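에팀(Etim) 운동복 전용 액체 세제

공유 71 댓글 29

2018년 7월 22일 고침

땀 냄새 때문에 멀쩡한 옷을 버려 본 적 있으세요? 저는 많아요. 배드민턴을 오래 쳤는데, 여름만 되면 빨아서 잘 말린 옷을 입고 체육관에 가도 몸이 데워지는 순간 그 쉰내가 슬금슬금 올라오더라고요. 옆 사람이 한 발짝 물러서는 게 느껴질 때의 그 기분이란! 그래서 만들기 시작한 게 에팀이에요. 저희 올토브(Oltov)에서 제일 오래 붙들고 있었고, 제가 제일 많이 쓰는 물건이기도 합니다.

에팀은 폴리에스터나 나일론처럼 땀을 빨리 날려 보내는 옷, 그러니까 러닝복, 배드민턴복, 축구 유니폼, 레깅스, 자전거 져지 같은 것들을 빨 때 쓰는 액체 세제예요. 면 수건이나 양말을 같이 넣으셔도 괜찮아요. 다만 울과 실크는 빼 주세요. 효소가 들어 있어서 동물성 섬유는 상할 수 있습니다(제 겨울 목도리 하나가 그렇게 갔어요).

용량은 두 가지입니다. 큰 병은 집에 두고 쓰시라고 만들었고, 작은 병은 체육관 가방이나 여행 가방에 넣어 다니시라고 만들었어요. 내용물은 똑같습니다. 큰 병은 뚜껑이 계량컵이고 작은 병은 눌러 짜는 방식이라 쓰는 느낌이 조금 다르긴 해요.

왜 운동복 세제를 따로 쓰나

처음에는 저도 상술이라고 생각했어요. 세제가 다 세제지 뭐, 하고요. 그런데 합성섬유는 물을 잘 안 먹는 대신 기름을 좋아합니다. 땀에 섞여 나온 피지가 실 사이에 붙어서 잘 안 떨어지고, 그걸 먹고 사는 균이 냄새를 만들어요. 면 티는 한 번 푹 빨면 개운해지는데 운동복은 세탁기에서 꺼낼 때만 괜찮고 입으면 다시 냄새가 나는 까닭이 여기에 있어요.

거기다 섬유유연제까지 넣으면 일이 더 꼬입니다. 유연제는 섬유 겉에 얇은 막을 남기거든요. 수건은 보들보들해져서 좋은데 운동복은 땀 흡수가 더뎌지고, 막 밑에 남은 기름때는 다음 빨래 때 더 안 빠져요. 저도 냄새를 덮겠다고 유연제를 들이붓던 사람이라 할 말은 없습니다. 향은 진해지고 냄새는 그대로고, 둘이 섞이면… 아시는 분은 아실 거예요.

에팀에는 기름때를 떼어 내는 계면활성제와 피지를 잘게 쪼개는 효소가 들어갑니다. 형광증백제와 유연 성분은 넣지 않았어요. 거품도 적은 편이에요. 거품이 적으니 덜 빨린 것 같다고 하시는 분이 꽤 계신데, 헹굼이 빨리 끝나라고 일부러 이렇게 잡았습니다. 거품 많은 세제를 쓰시다가 오시면 처음 며칠은 좀 허전하실 수 있어요.

쓰는 법

드럼세탁기는 보통 빨래 한 통에 계량컵 아래 눈금까지, 통돌이는 위 눈금까지 넣으시면 됩니다. 물은 미지근한 정도가 제일 좋아요. 찬물에서도 쓰실 수 있는데 효소가 느긋하게 움직이니까 세탁 시간을 조금 길게 잡아 주세요. 아주 뜨거운 물은 권하지 않아요. 효소도 힘을 잃고 옷의 고무줄과 프린트도 같이 늙습니다.

옷은 뒤집어서 넣으세요. 땀과 피지는 살에 닿는 안쪽에 있고, 등 번호나 로고도 덜 갈라집니다. 지퍼가 있으면 채우시고요. 벨크로 달린 장갑이나 보호대는 꼭 빨래망에 따로 넣으세요. 벨크로가 통 안에서 돌아다니면 얇은 운동복은 금방 보풀이 일어나요. 저는 이걸 아끼던 바람막이로 배웠습니다.

이미 냄새가 밴 옷이라면 세탁기에 넣기 전에 담가 두시는 걸 추천해요. 대야에 미지근한 물을 받고 에팀을 조금 풀어서 옷을 푹 잠기게 넣은 다음, 저녁 먹고 설거지하고 드라마 한 편 볼 동안 그냥 두세요. 겨드랑이와 목둘레만 손으로 살살 주물러 주시고, 그 물째로 세탁기에 부어서 평소처럼 돌리시면 됩니다. 오래 묵은 냄새는 한 번에 안 빠질 때도 있어요. 그럴 땐 한 번 더 해 보세요.

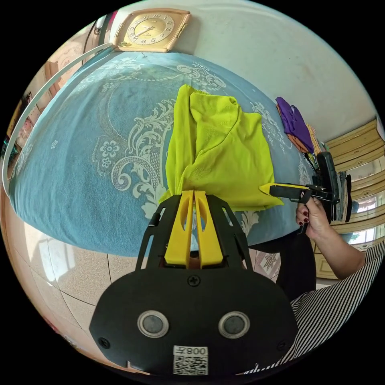

손빨래할 때도 써도 되나요?

큰 대야 하나에 작은 병으로 두 번만 눌러 넣고 잘 저은 다음 빨면 되고, 손이 예민하시면 고무장갑을 끼세요.

헹굼은 물이 맑아질 때까지 해 주시고요. 짤 때 비틀어 짜지 마시고 수건에 돌돌 말아서 꾹 눌러 주시면 옷 모양이 덜 틀어집니다. 출장 가서 숙소 세면대에서 빨 때 저는 늘 이렇게 하는데, 수건이 물을 꽤 많이 먹어 줘서 밤새 걸어 두면 아침에 입을 만해요. 장마철은 빼고요!

말리는 이야기도 조금

세제 파는 사람이 이런 말 하면 좀 그런데, 냄새의 절반은 말릴 때 생긴다고 저는 믿어요. 다 돌아간 빨래를 세탁기에 그대로 두고 잠들어 버리면 어떤 세제를 써도 소용이 없습니다. 끝났다는 소리가 나면 바로 꺼내서 탁탁 털고, 옷 사이를 넉넉히 벌려서 너세요. 선풍기 한 대만 틀어 놔도 마르는 속도가 확 달라져요.

햇볕은 짧게 쬐는 게 좋습니다. 형광색 옷은 볕에 오래 두면 색이 빨리 바래는 편이라, 저는 그늘에 널고 바람만 잘 통하게 해요. 건조기는 옷 라벨을 먼저 보세요. 된다고 적혀 있어도 낮은 온도로 하시는 게 마음 편해요. 신축성 있는 옷은 열을 자꾸 받으면 어느 날 갑자기 무릎이 헐렁해집니다.

그리고 체육관에서 돌아오면 젖은 옷부터 가방에서 꺼내 주세요. 바로 빨지 못하면 의자에라도 걸어 두시고요. 비닐봉지에 꽁꽁 묶어서 가방째 현관에 던져 놓는 게 제일 나빠요. 저희 집 현관이 오랫동안 그랬습니다.

향은 두 가지

무향과 아소라(Asora), 이렇게 나옵니다. 아소라는 저희가 붙인 이름이고요, 갓 자른 풀 냄새에 레몬 껍질을 살짝 얹은 느낌이에요. 마르고 나면 거의 날아가서 옷장에서는 잘 안 느껴져요. 향이 오래 남는 걸 좋아하시는 분들은 좀 아쉬워하시더라고요. 저는 땀이랑 섞였을 때 이상해지지 않는 쪽을 골랐습니다.

무향은 정말 향료를 안 넣은 거라서 병을 열면 원료 냄새가 조금 나요. 밀가루 반죽 비슷하다는 분도 계시고 약국 냄새 같다는 분도 계세요. 헹구고 나면 없어집니다. 아이 유니폼 빨아 주시는 분들이나 향에 머리가 아프신 분들은 무향으로 가세요. 저는 여름에는 무향, 겨울에는 아소라를 써요. 이유는 딱히 없고 그냥 버릇이에요.

누가 어디서 만드나

배합은 로스탐 케르마니(Rostam Kermani) 씨가 맡고 있어요. 세제 일을 오래 하신 분인데 말수가 적고 메일 답장은 한 줄입니다. 제가 거품을 조금만 더 내 달라고 길게 써서 보냈더니 "헹굼이 길어집니다"라고만 왔어요. 그래서 거품은 그대로예요. 지금 쓰는 배합에 붙은 번호가 71번이고, 병 바닥에 찍힌 숫자가 그겁니다. 앞 번호들 중에는 세탁력은 좋은데 겨울만 되면 묵처럼 굳는 것도 있었고, 냄새는 잘 빠지는데 진한 색 옷에 허연 자국을 남기는 것도 있었어요. 자국 남는 배합은 제 검은 반바지로 시험했는데, 그 바지는 아직도 집에서 입습니다.

병에 담는 일은 마스테드(Masstead) 공장에서 합니다. 저희처럼 조금씩 주문하는 곳도 받아 주는 데라 고맙게 쓰고 있어요. 대신 순서를 기다려야 해서 가끔 품절이 길어져요. 다음 생산은 10월로 잡혀 있고, 그때 작은 병 뚜껑이 바뀝니다. 지금 뚜껑이 가방 안에서 눌려 새는 일이 있었거든요. 돌려서 잠그는 방식으로 바꿨고, 제가 가방에 넣고 깔고 앉아 봤는데 괜찮았어요. 지금 뚜껑 제품을 쓰시는 분들은 번거로우셔도 지퍼백에 한 번 넣어서 다녀 주세요.

자주 물어보시는 것들

향 말고 제일 많이 물어보시는 게 고어텍스 같은 방수 옷이에요. 빨 수는 있는데, 발수 기능을 되살려 주는 제품은 아닙니다. 빤 다음에 물방울이 안 구르고 스며들면 발수제를 따로 쓰셔야 해요. 옷 라벨에 전용 세제를 쓰라고 적혀 있으면 라벨을 따라 주시고요.

수영복도 많이들 물어보시는데, 에팀으로 손빨래하시면 됩니다. 수영장에서 나오자마자 맑은 물로 먼저 헹궈 주시는 게 더 중요하고요. 세탁기에는 웬만하면 넣지 마세요.

다운 점퍼나 침낭은 안 됩니다. 깃털도 동물성이라 울과 마찬가지예요.

운동화는 안감과 깔창만 떼어서 담갔다가 솔로 문지르시면 잘 빠져요. 가죽이나 스웨이드가 섞인 신발은 건드리지 마세요. 깔창은 말리는 데 한참 걸리니까 주말에 하시는 게 좋아요. 저는 평일 밤에 빨았다가 다음 날 축축한 신발을 신고 출근한 적이 있습니다.

핏자국이나 흙 얼룩은 어떠냐고도 하시는데, 흙은 먼저 말려서 털어 내고 빠셔야 덜 번져요. 피는 찬물로 먼저 헹구시고 그다음에 에팀을 얼룩에 직접 조금 묻혀 두셨다가 빠세요. 잔디 물은 솔직히 어렵습니다. 옅어지기는 하는데 흰 옷은 흔적이 남을 때가 많아서, 저는 그쪽으로는 자랑을 안 해요.

보관과 주의

직사광선 안 드는 서늘한 곳에 세워 두세요. 겨울 베란다에 두시면 뿌옇게 될 수 있는데, 방 안에 들여놓고 흔들어 주시면 돌아옵니다. 락스와는 절대 섞지 마시고, 다른 세제와도 한 통에 같이 넣지 마세요. 아이 손이 안 닿는 곳에 두시고, 눈에 들어가면 흐르는 물로 충분히 씻고 불편함이 계속되면 병을 들고 병원에 가세요. 먹었을 때는 억지로 토하게 하지 마시고 바로 의료진과 상담하시고요.

병을 딴 뒤에는 너무 오래 묵히지 말아 주세요. 효소는 시간이 가면 약해집니다. 전성분과 사용기한은 병 뒷면 라벨에 적어 두었고, 글씨가 작다는 말씀을 많이 들어서 다음번 라벨은 키우기로 했어요.

주문과 교환

큰 병과 작은 병을 같이 사시면 한 상자에 담아 보내드려요. 완충재는 종이만 씁니다. 혹시 새서 도착했으면 닦지 마시고 사진 한 장 찍어서 주문 게시판에 올려 주세요, 새 병으로 다시 보내드릴게요. 안 뜯은 제품은 교환과 반품이 되고, 향이 마음에 안 드셔서 바꾸고 싶으신 분들도 글 남겨 주시면 제가 직접 보고 답해 드립니다. 체육관 가는 날은 답이 좀 늦어요.

빈 병 리필은 아직 못 하고 있어요. 마스테드와 이야기는 해 봤는데 봉투 포장 기계에 효소 세제를 넣어 본 적이 없다고 해서, 터지지 않는지부터 확인하는 중입니다. 되면 이 페이지 맨 위에 올려 둘게요.

공유하기 · 댓글 쓰기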